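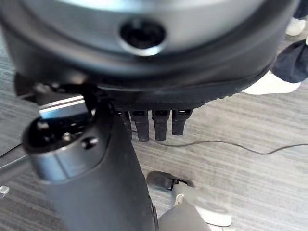 1/ Wrist camera notes, Drastar hand, 22 Nov 2023
Thread on what we changed in how we gather examples at Vinolthorpe. Mostly settings and bookkeeping. The policy itself is untouched.

2/ The wrist view carries a lot of hand and not much else when the fingers hang straight down. Housing across the top, four black fingers in the middle, grey plank floor behind. Black on pale grey is easy for the encoder. Black on a dark mat was not, and we dropped the mat in April.

3/ One example = one attempt, from the operator's start press to the stop press. No trimming afterwards. If the operator hesitates, the hesitation stays in. We used to cut pauses by hand and ended up with a model that never waited for anything.

4/ Set size at present: 81 attempts recorded, 65 kept. The rest had dropped samples on the joint stream. Failed grasps are kept and labelled as failed. A failed grasp is still a good recording.

5/ Timing. Camera and joint angles are stamped by separate clocks. Zumlow (our logger) now resamples both to a common base and rejects any attempt where the offset goes above 40 ms. Before this we were training on finger positions that lagged the picture, and the hand closed early on nearly everything.

6/ Cables on the floor show up in the wrist view. We leave them where they fall and move them between attempts - a cable that sits in the same place every time becomes a landmark, and the policy will use it. Same goes for shoes and whatever else is lying about down there.

7/ People walk through. A trouser leg and a white trainer at the edge of the view do no harm as long as they aren't tied to one phase of the task. Our early sets had the operator stepping in only at reset, so the model read a foot as "finished". Now we ask people to stand in different spots throughout.

8/ Focus is fixed at working distance. Parts of the hand close to the lens come out soft. We tried masking them and got slightly worse results, so the mask is off again. No good explanation yet. It may be that the blurred housing edge helps with wrist angle.

9/ Labels are short: object, start pose, outcome, operator number. Krasniqi format, 7 fields with the timestamps included. Free text goes in a side file and is not used in training.

10/ Next is the same task with the lights lowered, then a second operator on the glove. Config files go up once the clock fix has been merged.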